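**Asunto: Re: [lista-fans] Concierto de Ilia en Wastov: entradas y autobús**

Hola a todos:

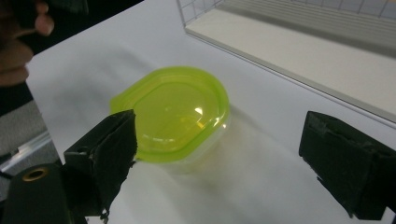 La gira de Ilia sigue en pie y la fecha de Wastov no se mueve, según me confirmó ayer Grethe Fogh desde la oficina de Colora. El disco nuevo sale en octubre y la portada ya está cerrada: verde lima brillante, del tono de la tapa de esa fiambrera, con el nombre en blanco. El single lo produce Michalski, igual que el anterior.

Ksawery escribió el lunes:

> He leído que Ilia se ha peleado con el batería y que va a cancelar media gira. ¿Sabéis algo? Tengo dos entradas compradas y 139 euros metidos en esto. Además, ¿el autobús sale o no sale?
>
> Ksawery Kwiatkowski

Lo del batería es cierto a medias. Tadeusz Zalewska deja el grupo, pero al final de la gira – lo dijo él mismo en la radio y sin malas palabras. De cancelaciones no hay nada anunciado.

El autobús sale. Tiene 60 plazas y el pago se hace a Salma Abdel Hamid, como el año pasado. Quien quiera volver por su cuenta, que se lo diga a ella antes del viernes.

La sala es de 2.000 personas y no numeran los asientos. Las puertas abren a las siete y media.

Sobre las camisetas antiguas escribo en otro mensaje.

Un saludo,
Ilídio Veloso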